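Masley Bench Guide, Part 4: Setting Up the String Untangling Task

By Ginette Tessier
July
11 min read

By this point you've got two arms bolted down, you've done the homing routine from Part 3, and you're itching to make them do something. Good! So was I. This part gets you from "the arms move" to "the arms can pick at a tangle of string without hurting themselves," and it's my favorite part of the whole build. 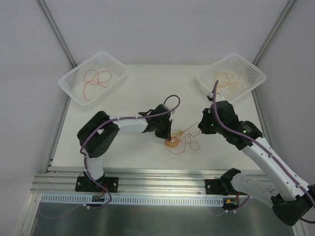 I picked string because it's cheap and it's mean. Blocks are too polite. A block stays where you put it, and you can get pretty far with sloppy calibration and never find out. String finds every bit of slop you've got, usually in the first minute (ask me how I know). Bartosz Kubiak tried to talk me into starting with dish towels, and maybe he's right for a first project, but I'd already bought the string.

What you need for this part

Both arms, mounted and homed
A plain light tabletop
Two plastic baskets
Orange or red string, a few lengths of it
Zip ties or cable clips
A marker and some masking tape
The Salach controller software, already installed

Setting the baskets

1. Turn off motor power. I mean at the switch, not in the software.

2. Put both baskets at the back of the table, one toward each corner. Mine are turned a little so they face the arm that uses them, and I like that better than having them square to the wall.

3. Move each arm by hand until the gripper is over its own basket. If you have to force the elbow, slide the basket closer and try again.

4. Run masking tape around the bottom of each basket and trace the outline with the marker. You will bump them. Everybody who has used my bench has bumped them.

5. Put string in both baskets. I keep the easy stuff in the left one, in loose coils, and the really awful tangles in the right.

Note: I like baskets with holes in the sides because I can peek in from an angle and see how much is left. Solid bins work too, you'll just be leaning over more.

Dressing the cables

This is the step people rush, and I rushed it too, and then I spent a whole evening redoing it. The cable has to follow the arm and leave slack at the wrist, so you want a loop that rises up over the gripper before it comes back down.

6. Start at the base and clip the cable along the links. Don't clip across a joint.

7. At the wrist, leave a loop. Turn the wrist all the way one direction, then all the way the other, and watch the loop the whole time. If it goes tight, undo the last clip and feed more through.

8. Do the same on the second arm. Don't assume the same loop size works, because the right arm on my bench reaches from a different posture and wanted more.

9. Tuck the extra wiring from the controller boards into the slotted duct along the front. Leave the boards where you can get at them. I've got mine out front near the arm bases, and it isn't pretty, but I can reach every connector without crawling.

Caution: Check the loop against the basket rim too. With the gripper out in front of the basket the cable can reach back over the edge, and that's fine when it's just hanging there, but it's a snag waiting to happen if you lift fast.

Setting speed and grip

10. Turn motor power back on and stand clear while the arms wake up. Check the status lights before you go on. If anything on an arm isn't green, go back to the fault table in Part 3.

11. In Salach, open the motion page and set the speed limit to 30 percent for both arms. I know it feels slow. Leave it there.

12. Set grip force to 2. String doesn't need squeezing, and if you crank it up you'll stall the fingers on a knot and trip the fault.

13. Set the keep-apart distance so the two grippers can't touch. Mine is as wide as my hand, which isn't very scientific, but it has saved me a wrist repair.

Caution: Keep your own hands out of the enclosure whenever motor power is on. Reaching in to fix "just one loop" is so tempting! Hit the stop first, every single time.

Your first pull

14. With motor power off, take a clump of string and drop it in the middle of the table. Go for something with one knotted end and some loose tails, and point the tails toward the right arm.

15. Power up, switch to hand-guided mode and bring the left gripper down over the knotted side, fingers pointing at the table. This arm is the holder.

16. Bring the right gripper in low toward the loose ends. This one's the puller. Close it on a single tail if you can get one. (You'll get three. It's okay.)

17. Pull slowly toward the right basket and stop as soon as the knot starts to lift. Open the left gripper, let everything relax, take a new hold, and go again.

18. Save the run once you've got a pull you like. Salach will ask for a name, so please call it something better than "test." I have a folder full of test.

Fatemeh Alipour, who shares the bench with me on evenings, does step 15 the other way around and holds with the right. Works great for her. If you're going to swap, swap the keep-apart settings too, or the software will fight you.

If it goes wrong

The gripper closes and comes up empty. You're too high. Lower the approach a hair and try again. If it only happens on one side of the table, redo the table height from Part 3, and check the mounting bolts on the front rail while you're down there.

The whole clump slides along. The table's too slick or the holder isn't really holding. Press the left fingers down a touch before closing.

The arm jerks at the start of a pull. Nine times out of ten it's the cable loop. Back to step 7 with you.

Software loses one arm. Power down, push the connector on that arm's board back in until it clicks, and power up again. My right one used to creep out until I tied the wires to the duct.

Note: When you're done for the day, park both arms away from the baskets before you cut power. They sag when the motors let go, and a sagging gripper will find the string.

Part 5 covers playing back your saved runs and dropping the finished string in a basket.

More in this series
Part 1: Building the Enclosure
Part 2: Rails, Brackets and Getting Things Square
Part 3: Homing, Table Height and the Fault Table
Part 5: Playback and Drop-Off
Replacing Flalitz Finger Pads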